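Flalitz Shelling Reports – README

Hello, and thank you for opening this file before opening the spreadsheet. Most people do it the other way round and then write to us, and we do like hearing from you, but a good many of the answers are in here.

What you have is a collection of 400 written reports of damage to homes and public buildings in and near the town of Flalitz during the months it was under fire. Each report is one row. A row tells you the neighborhood, the kind of building, what was damaged (windows, roof, walls, stairwell, heating), whether there was a fire, and whether the family stayed or left. Karine Lemieux began it as a plain notebook of phone calls, and Faizal Khoo turned her notebook into something a computer could read, which took a whole winter and a great deal of tea.

Where the reports come from

The larger part came by phone from residents. Another 60 were passed along by the Stedulside relief kitchen, where people tended to talk while they waited for soup, and those are marked "kitchen" in the source column. They are shorter and often leave out the street, so please be gentle with them. 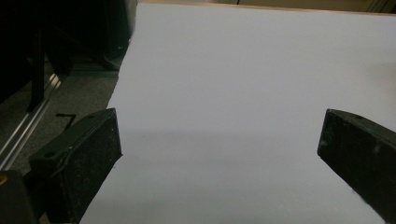 Can I use these reports to work out how many buildings were hit?
Please don't. A single apartment block may appear in several rows when several neighbors called us, and plenty of damaged homes never appear at all, often where the phone lines were down. The reports are good for learning what kinds of damage people lived with and what they needed first.

What the columns mean

report_id is just a number in the order we typed things up, which was never the order in which they happened. period gives the month only. We had exact days for many of the calls and took them out, along with names and house numbers, after Nahuel Huenchumán showed us how easily a family could be picked out from the three together. severity runs from 1 to 4 and was judged by one of two readers, Nahuel or Keith Treloar. They disagreed on 65 rows, and both scores are kept there – we thought it fairer to show you the disagreement than to split the difference.

The free text column is a translation. The original wording is held by the Montoya archive, and you can ask to read it there if your work needs it.
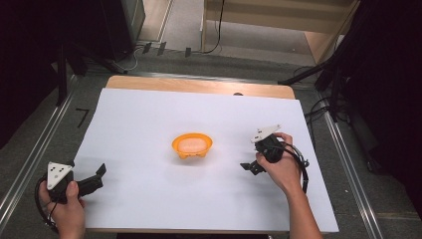

Translation was the slowest part of all. People used local words for cellars, sheds and summer kitchens that have no tidy match in English, so you will find "cellar" doing a lot of work. Where the translator was unsure, the word has a question mark after it, and we have left those in.

Known problems

Vavley, the village across the river, is spelled two ways before row 90 or thereabouts. September is thin, as the phone was out of order for much of it. Fires in outbuildings are sometimes listed under "home".

Corrections go to Percy Benavides, who reads everything, slowly.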